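The ferry to Vurnside ran twice a day in July, and she had missed the first one, so she had until four o'clock to finish her mother's house.

Most of it was done. The beds had gone to a cousin in Grollon, and the piano had gone to the school, which had wanted it more than anyone expected. What was left was the workroom at the back, where her mother had kept the things she couldn't decide about. There were jars of screws, a box of maps, and a ledger from the cannery at Hokport with one line filled in on each page. She read a few of the lines. One said 3,429 tins, two dented. Her mother had worked there for most of her life and had written the dented ones down as carefully as the rest.

She made a pot of coffee and drank it standing up. Then she put the ledger in the box marked KEEP and went on.

The tin was on the second shelf, behind the maps. She had known it would be somewhere. It used to come out on wet afternoons, along with the red tray, and the two of them would sit across from each other and take turns. The rules were her mother's and they changed. Sometimes you had to trade a piece for a story. Sometimes you had to say where the piece had come from, and if your answer was better than the true one, you got to keep it until supper.

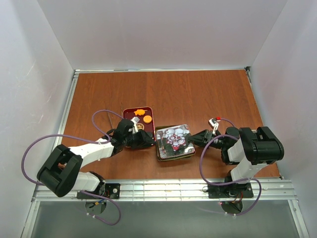 The orange fish had always been the best one. Her brother said it wasn't a fish, it was a bird with no neck, and they had argued over it for an entire winter. Their mother refused to rule on the matter. She said she had bought it at the market in Kuusk from a man who didn't know either, and that he had asked 1,000 for it and taken 89.

"Is that a lot?" her brother had asked.

"It was lunch," her mother said.

She called him now, because it seemed wrong not to. He was at work and there was a saw going somewhere behind him.

"I found the tin," she said.

"Is the bird in it?"

"The fish is with the tray."

He laughed, and the saw stopped. For a while neither of them said anything. Then he asked what she was going to do with it all, and she said she didn't know. He had children and she didn't. He had 285 miles of bad road between himself and the house, and she had a suitcase with a broken zipper.

"You take it," he said. "I'll come and visit it."

"You won't."

"I might. Tell me the rules again, I've forgotten them."

She told him the one about the trade, and the one about supper. He remembered another she had lost completely — that whoever was sick got to go first. They went back and forth like that until somebody called him away.

It was past three by then. She wrapped the tray in a dish towel and the tin in a sweater, and fitted them in the suitcase between her shoes. The zipper held as far as the corner. She tied the rest with string from one of the jars, carried the case out to the step, and went back in for the ledger.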